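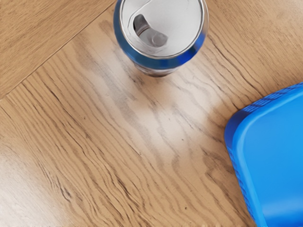 Dear all,

thank you for the many answers about the minutes. I reply to this part first:

> The Diston newsletter had 933 readers in November. Do we still need to print 100 copies? Nobody takes them from the hall.

I think we should print fewer copies, but not stop. My neighbours on the ground floor do not use e-mail, and they read every page. I suggest 20 copies, on the thin paper from Barbieri. The last bill was 770 and this is too much for us.
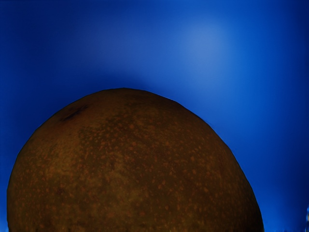

*Large round fruit, seen close.*

The second question was the name of the recipe page. Some of you want "Zokerari", as it was in the old newsletter, and some want a new name. I have no strong opinion – only please let us decide before the summer issue, so that I can prepare the headings.
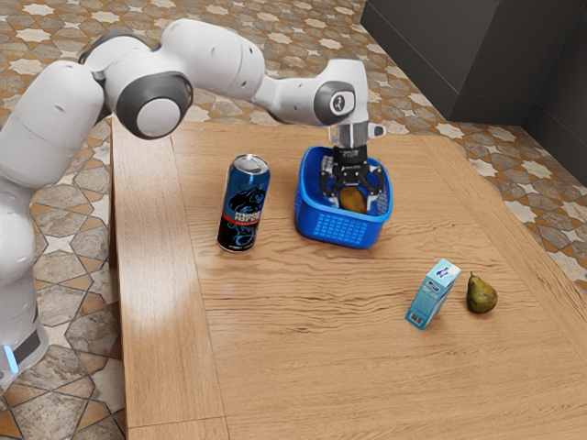
Then the texts themselves. Please send them as plain text and not inside a table. Last time I had to copy two pages by hand, and I am afraid I lost a line about the opening hours of Flokodero. If you notice such a mistake, write to me directly.

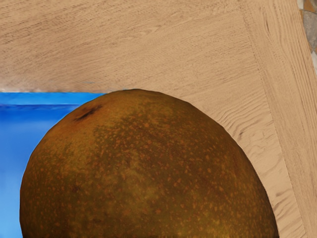

*Aino Salminen, June 9, 2025*

One more thing: I can do the layout for the next issue, but for the one after it we need another person. It takes two evenings. I will gladly show how the template works.

Kind regards,
Aino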